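Home Docs Data Contribute Contact

# Truritholm Small Rubbish Set

Version 2, updated 2021-09-04

This README explains what is in the set, how the folders are organised and how the labels were chosen. The subject is household waste at the moment it goes into the bin: snack wrappers, paper cups, tissues, fruit peel, small boxes. I tried to write it in simple words, so that people who do not work with data every day can also use it. If some sentence is not clear, please write to me and I will correct it.

## Why small rubbish

Most collections of waste pictures that I know are made outdoors, or at the sorting plant, where everything is already crushed and dirty. At home the things look different. A wrapper is still flat and has its colours, a cup still has its shape. We wanted to have labels for this early stage, because it is here that a person decides which bin to use.

The work began in June in a flat in Truritholm, and later we added a second kitchen, at Filgate. Both kitchens are normal ones with normal mess.

## What is inside

- `bins/` pictures of the waste bin with items going in or already in
- `items/` pictures of single items on the counter
- `labels/` one text file for each picture
- `names.csv` the list of 28 item names with short explanations

In total there are 147 pictures. The resolution is not the same everywhere, so please check it before you make a batch.

## Item names

Every item gets one name from the list. The name says what the thing is, and a second field says the material, but only if the labeller can be sure of it from the picture. Many snack packages look like metal inside and are in fact plastic film, so for these we write `unknown` in the material field. The same rule is used for a shiny lining in a cup or pouch. It is better to have an empty field than a wrong one.

Printed text is copied in the original language, with the original characters, and is never translated in the label file. If the text is upside down, it is copied in reading order as if the package was turned the right way. Small print is left out when it can not be read without guessing.

The picture for this section belongs to `bins/`. The pink wrapper has the name `snack_wrapper_flat`, with the text field 小熊山楂棒 (little bear hawthorn stick) and a second text field 原味 (original flavour). The tag `character_print` is also added, for the panda face. The red container with the gold inside has the name `cup_or_pouch`, as its shape could be either of them, and its material is `unknown`. The pale yellow bag is labelled `liner`.

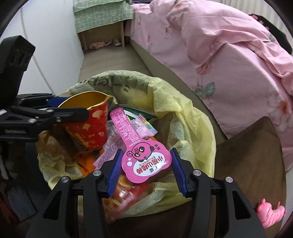
## Liners

A bag in the bin is always labelled, also when you can only see the edge of it. The colour is written in common words: white, pale yellow, green, black. If you can see through the bag, please add the tag `translucent`. We had long discussions about whether the liner is itself a waste item. For now it is not, and it is not counted in the item totals.

## Known problems

In version 1 there were 27 names, and `cup_or_pouch` did not exist. All these containers were forced into `cup`. Carter McKinnon from Sandhu pointed out the mistake and checked the old labels again with me. If you have trained something on version 1, please download the label files again.

The set has many snacks and very few vegetables. Glass is almost missing, as both homes keep it in a separate crate on the balcony. Chinese and English packages are common, other languages are rare.

Some label files still have the American spelling `color` in the header, and others have `colour`. The reading script accepts both.

## How to use it

Unpack the archive, keep the folder names as they are, and read `names.csv` first. The pictures and the labels share the same file name with a different ending. There is no split for training and testing. Please make your own, and keep the two kitchens apart if you can, because the same bin comes back many times.

## Licence and contact

You may use, copy and change the set for any purpose, if you mention the name Truritholm Small Rubbish Set. The brand names and drawings on the packages belong to their owners.

Corrections can be sent through the Zekari issue page. Please give the file name and the line of the label you think is wrong.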